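Home | Forums | Range Gear | Help Desk | Log In

Filed under: Safes & Storage > Fixed!

Ticket 633 – Varela bedside pistol safe, keypad rejects good code

Great news, this one is solved, and what a fun one to chase down! Sulastri Menon wrote in on Thursday: her safe took the code fine in the evening, then gave 20 red blinks and stayed shut at breakfast. Fresh batteries, same blinks. The backup key worked every time.

First try: factory reset, then a new six-digit code. It held for one night. Second try: swapped the Skarnix keypad for a spare. No change, so the pad was innocent.

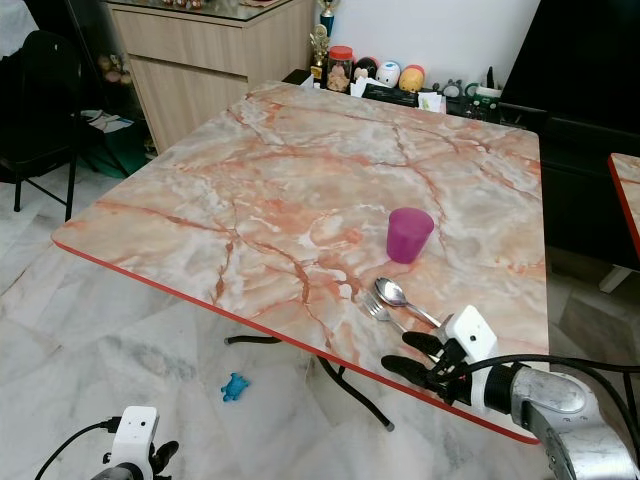 Folding table, cup, fork and spoon.

Then Sulastri mentioned that her bedroom drops to 66 degrees overnight – lovely clue! The ribbon cable behind the door was barely seated, and it lost contact as the plastic shrank. She unloaded the pistol, locked it elsewhere, pushed the cable home and added the Rinen clip. Twenty openings in a row, all green!

Status: closed.

Comments

Lungile Fourie: Same blinks on mine, same cable. Thank you!!

pestden_fan: Does the clip fit the older door?

Sulastri Menon: Mine is the older door, and it fits.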